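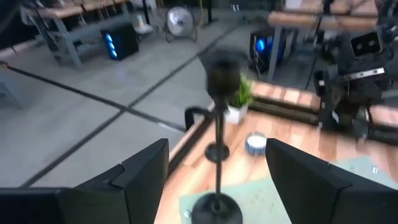

Can a Robot Tidy Your Table Yet? Plirkatine Shares Its First Chore Results

CLORUTPORT, 7/6/21 - Hi, I'm Bijan Rezaei, and I run the chores program at Plirkatine. I get one question at every family dinner, usually while I'm drying plates: when is a robot going to do this for me? Today we're putting out our first set of results, so I finally have something better to say than "we're working on it."

The short version is that a pair of robot arms can now clear and reset a small table, slowly, on a good day. I wouldn't hand over the good china.

We picked table setting because everybody does it and the objects are such a mixed bag. A candlestick is tall and thin and wants to tip. A little dish is low, so the fingers have to come right down to the tabletop to get hold of it. A potted plant has leaves that go everywhere (and spiky ones are a real nuisance, because the robot has trouble deciding where the plant ends). Put those three close together and you've got a job a seven-year-old can do and a machine has to think hard about.

Our arms tried the full reset 100 times. They finished 84 of those with everything standing and in the right place. Of the rest, 13 ended with something knocked over, nearly always the tall piece, and in the last three the arms just stopped and waited for one of us to come help. I'm pretty happy with 84! In February we couldn't get through a morning without picking things up off the floor.

Where we're still behind is speed. I can reset that table while talking on the phone. The arms take long enough that I've gone for coffee and come back to find them still lining up the dish. Some of that is caution we put in on purpose, and some of it is the wrist cameras, whose view blurs when the arm moves quickly. Slow down and the picture gets sharp, but then so does my impatience.

What about other chores? Wiping a flat surface is close. Folding towels is so-so, and folding a fitted sheet is a mess (I can't do it either). Loading a dishwasher is on our list for next year, and I'm making no promises about wine glasses.

Shops keep asking too, and I think they may get useful help before homes do. A store shelf gets put back the same way every night, and a kitchen table never does. Our partners at Condgate have been trying the same software on shelf straightening, and the Azimi home goods store here in Clorutport has agreed to let us run a trial after closing time. We'll share how that goes, including the broken stuff.

Along with the results we're releasing 3,206 recorded practice runs, good and bad, free for schools and hobbyists to use. Please do poke around in the failures, they're the fun part.

We aren't selling anything yet, and there's no waiting list to join. If you have a chore you'd like us to try, send it in. I read all of them, and so far the winner by a mile is socks.

About Plirkatine
Plirkatine builds software for two-armed robots that handle everyday objects in homes and small shops. The company is based in Clorutport.

Media contact
Bijan Rezaei, Plirkatine, Clorutport
Recorded runs and the full results table are available on request.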